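Records and Collections Assistant (2 positions)
Vokance Archive Services, Tostodbridge

Vokance Archive Services invites applications for two full-time positions as Records and Collections Assistant at its Tostodbridge reading and processing center. The center holds the business papers of manufacturers, shipping offices and trade associations from Tostodbridge and the neighboring port of Wustport, and makes them available to researchers, local schools and the general public.

The appointments are for a fixed term ending in December of next year. Both positions report to Wissam Rawashdeh, Head of Processing.

Background to the positions

The center has recently received the Stojanović papers, the records of a family printing and bookbinding firm that traded in Wustport for three generations. The collection arrived in more than 100 boxes and contains order books, correspondence, wage sheets, paper samples and a large number of printers' proofs. Much of it has never been listed. The persons appointed will prepare the collection for public use under the direction of the Head of Processing. 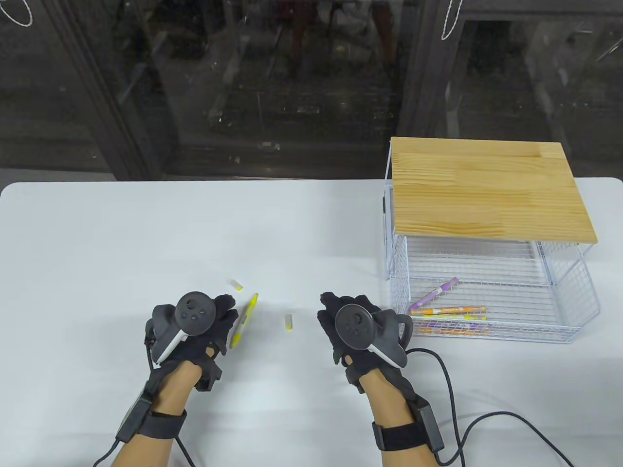

Processing work is carried out on open tables in the ground floor workroom and follows the center's written procedures. Assistants sort incoming material by series, remove rusted fasteners, place items in acid-free folders and enter a short description of each folder in the catalog. A good deal of the work is checking: photocopied box lists supplied by the donor are compared with the contents line by line, and entries that need a second look are marked on the copy with a highlighter, such as the yellow one lying on the white table, before the list is passed to the Head of Processing. Original documents are never marked in ink of any kind. Only soft pencil is used on folders, and pens are kept off any table where originals are open.

Duties

The persons appointed will:
Sort, folder and box records according to the approved arrangement
Prepare catalog entries in plain, consistent English
Label boxes and keep the shelf register up to date
Report mold, insect damage or loose bindings to the conservation officer
Retrieve and return boxes for readers on a shared schedule
Assist at the reading room desk for one half-day each week
Help set up small displays for visiting school groups 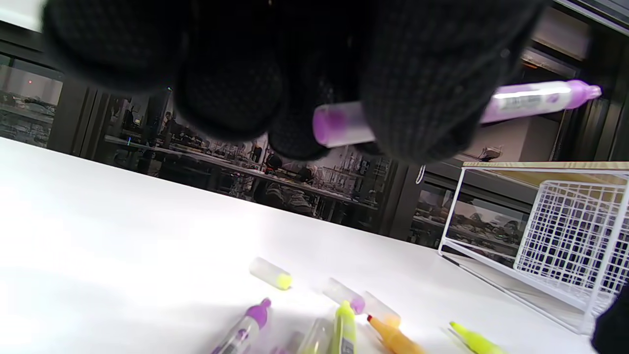 A lilac-purple marker held in a gloved hand above the worktable.

Requirements

Applicants must have a high school diploma or equivalent and at least one year of paid or unpaid experience in a library, archive, museum or records office. Careful handwriting and accurate typing are required. Applicants must be able to lift boxes weighing up to 37 pounds and to work on a rolling ladder.

A reading knowledge of Serbian or Croatian would be an advantage – a part of the Stojanović correspondence is in these languages – but is not required. Training in handling, foldering and catalog entry is given during the first month, and no applicant should be discouraged by a lack of formal archival qualifications.

Conditions of employment

The positions are full time. The workroom is open during regular business hours, with one late opening of the reading room each month, for which time off is given in return. Employees receive paid vacation, a contribution toward health insurance and a yearly transit allowance. Remote work is not available. The workroom and reading room are accessible by elevator from the parking level.

How to apply

Applications should consist of a cover letter of no more than two pages, a résumé and the names of two persons who may be contacted for a reference. Please state in the letter whether you are available for the full term. Applications may be sent by mail or delivered to the front desk and should be addressed to Tamer Moussa, Personnel Office, Vokance Archive Services, Tostodbridge.

Applications must be received by 3 May 2018. Incomplete applications will not be considered. Applicants selected for interview will be notified in writing and asked to complete a short sorting and description exercise on the same visit. Reasonable travel costs within the state are reimbursed on presentation of receipts.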